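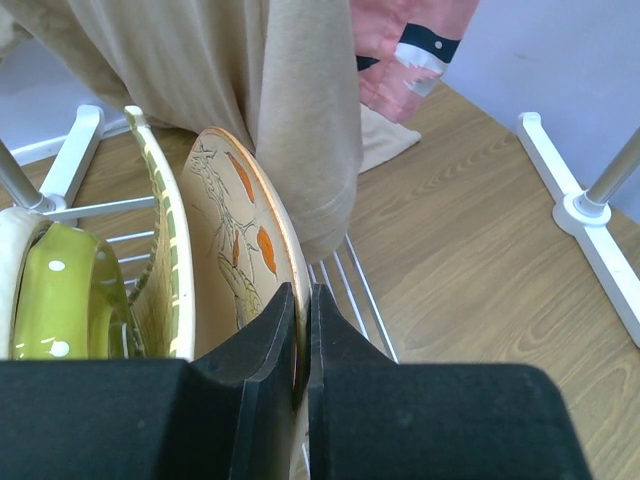 Software > Grasping and placing

Re: [stunditz-users] Segmenter merges plates in a rack, gripper closes late

Hi all,

Picking this one up because I've been fighting the very same thing for most of May, and I think I have at least half an answer for you.

Earlier on the list, the original poster wrote:

> We're running Stunditz with the stock Millet segmenter and a wrist
> camera only, no overhead view. Single plates flat on the table are
> fine. As soon as they stand on edge in a wire rack, two or three come
> back as one blob, and the grasp planner picks a point in the middle
> of nothing. Also, when it does pick a good rim, the fingers close
> almost 200 ms after the arm stops. Is that the planner or the driver?
> Has anybody trained on racked dishes?

So, first the blobs. The stock weights have mostly seen plates from above, as nice big circles. Edge-on they turn into skinny ovals that overlap each other, and Millet happily glues them together (it loves doing that with anything that shares a color!). I fine-tuned on 4,000 wrist frames of dishes in a white wire rack and it got a lot better. The frames with a mix of materials helped the most, wood next to ceramic next to woven stuff, so please don't do what I did at first and collect only white plates for a whole afternoon.
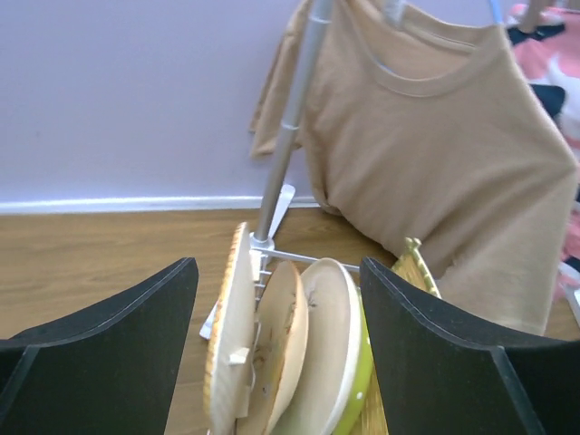
The other thing that helped was giving up on whole-plate masks for this job. What the planner needs is the rim, and only the bit of it that sits between the fingers. I added a small head that predicts the rim as a curve, plus a direction for "which way does the painted side face," and fed that to the planner in place of the mask centroid. It's a pretty small patch. The config key is rim_mode, and you have to set it in both the perception file and the planner file or it quietly falls back to the centroid. Ask me how long that one took me to find.

Watch out for background clutter too. I had shirts hanging behind the rack, and the fold of a sleeve can look an awful lot like a rim. Cropping by depth fixed most of that. Metal poles were less of a problem than I'd feared, though the rods of the rack itself still get picked up now and then. I throw out any curve thinner than 2 pixels and live with the odd miss.

Now the late close. On my setup that was the driver. Pranda waits for the arm to report "settled" before it passes on the gripper command, and the default settle window is very generous. I dropped it to 50 ms and haven't regretted it, but I'm on a light arm at low speed, so try it on something you don't mind chipping. If you're logging with Sumix, plot the arm state and the gripper command on the same axis and you'll see the gap right away.
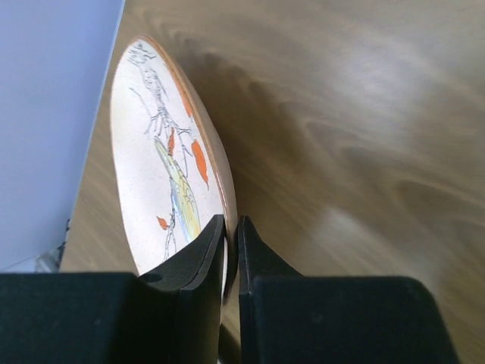
Placing is where I'm still stuck, to be fair. Once the plate is in the fingers, the planner assumes it's rigid with the wrist, and a glazed rim can pivot a little between the tips. I've been re-running the rim head after the grasp and correcting the tilt before the plate goes anywhere near a slot. That works when the fingers cover only the bottom of the plate. If they cover more, the head has too little curve to go on and the tilt estimate jumps all over. Has anyone tried using finger current for this? Or the drawing on the plate, for the ones that have a drawing? I keep thinking the pattern ought to be good for tracking, and then I remember the plain ones.

I can share the weights and the patch if the list wants them. They're against the current Stunditz main branch, so if you're on the older release you'll have to fix up two imports by hand. Could you also post your perception config? I'd like to see whether your depth crop is even on, as the default is off.

Cheers from the dish rack end of things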